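Jorkwood Public Library
Employment Opportunities

Adult Learning Coordinator (Part-Time)
Department: Community Learning
Reports to: Svenja Kuhlmann, Head of Community Learning
Posted: February 2019
Status: Open until filled

The Jorkwood Public Library invites applications for the position of Adult Learning Coordinator. The Coordinator plans and oversees the evening and weekend class program at the Main Library and at the Ponce Street Branch. The position is part-time, with benefits prorated under the Library's personnel policy.

About the Program

The Library has offered free classes to adults for many years. The present schedule includes English conversation, reading and writing for adults returning to school, citizenship test preparation, household budgeting, basic computer use, and home and equipment repair. Attendance last year came to roughly 3,000 visits across both buildings. Classes are taught by paid hourly instructors and by residents who have completed the Library's tutor orientation.

The program moved to a term system last fall. Each term runs for ten weeks, and registration opens two weeks before the first class. The Coordinator will be responsible for completing this change at the Ponce Street Branch, where several classes still operate on a drop-in basis.

Duties and Responsibilities

Prepares the class schedule for each term and submits it to the Head of Community Learning for approval.
Recruits, schedules, and supports hourly instructors and tutors.
Meets with new learners to discuss their goals and place them in a suitable class.
Maintains attendance and enrollment records in Kodon, the Library's registration system.
Orders textbooks, workbooks, and classroom supplies within the approved budget.
Visits each class at least once per term and provides written comments to the instructor.
Represents the program at school fairs, employer meetings, and other public events as assigned.
Writes the program section of the Library's annual report.
Performs related duties as required.

Minimum Qualifications

A bachelor's degree in education, social work, library science, or a related field, or an equivalent combination of training and experience. At least three years of experience teaching adults or managing a public program. Ability to write clearly and to speak comfortably with people of varied backgrounds. Ability to work three evenings per week and two weekends per month.

Preferred Qualifications

Working knowledge of Spanish or Vietnamese. Experience with adults who have limited formal schooling. Experience supervising staff.

Applicants do not need to be able to teach any of the subjects offered. Instructors are hired for their knowledge of the subject; the Coordinator is expected to know how adults learn and how a class should be run.
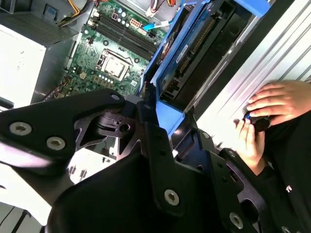
Schedule and Place of Work

The position is based at the Main Library, with one evening per week at the Ponce Street Branch. Travel between the two buildings is the employee's own responsibility - mileage is paid at the standard rate. Hours are reduced in the break between terms and may be made up during registration periods. New employees serve a probationary period of six months.

How to Apply

Applicants should submit a cover letter, a resume, and the names of two professional references. The cover letter should describe a class or program the applicant has managed and should not exceed two pages. Materials may be delivered to the Administration Office, Room 59, Main Library, or mailed to the same office to the attention of Farhad Kermani, Human Resources. A Library application form is also required and is available at both service desks.

Selected applicants will be invited to an interview with Ms. Kuhlmann and Xuân Đỗ, Branch Manager at Ponce Street. Finalists will be asked to observe an evening class and discuss it with the panel afterward. An offer of employment is subject to a background check.

The Jorkwood Public Library is an equal opportunity employer. Applicants who need an accommodation at any stage of the hiring process should contact Human Resources before the interview date.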